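Skutbridge Teach Kit
Hand guiding and remote control for six-axis arms

Writing a program for a six-axis arm is a fine way to spend February. The Skutbridge lets you skip most of it. Take hold of the arm and walk it through the job, or sit down with the Farnura hand controller and drive it from across the room. Skutbridge records the path, the gripper commands and the forces at the wrist, then plays them back at whatever speed you have the nerve for.
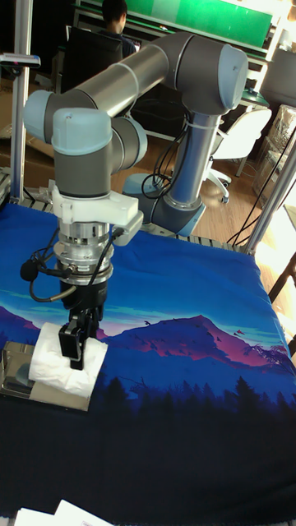
Soft goods are where most teaching systems go quiet and change the subject. Tissue folds differently every time, so one perfect demonstration is worth very little. We suggest 20, including the clumsy ones. Kanini Gachanja, who wrote our manual, keeps her clumsy ones in a folder marked "Expert."

Switching between hand guiding and remote takes one button and some 2 seconds. It used to be a menu.

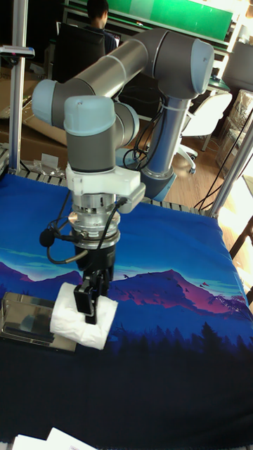 Gripper closed on a folded white bundle, metallic sensor or adapter stack mounted above.

In the box: Skutbridge controller, Farnura hand controller, Söderlund flange bracket, cables (more than you want)
Not in the box: arm, gripper, force sensor, patience
Storage: 1276 demonstrations
Order code: Ukier 17

Firmware last updated 13 August 2022. The release notes are short and mostly apologize for the menu.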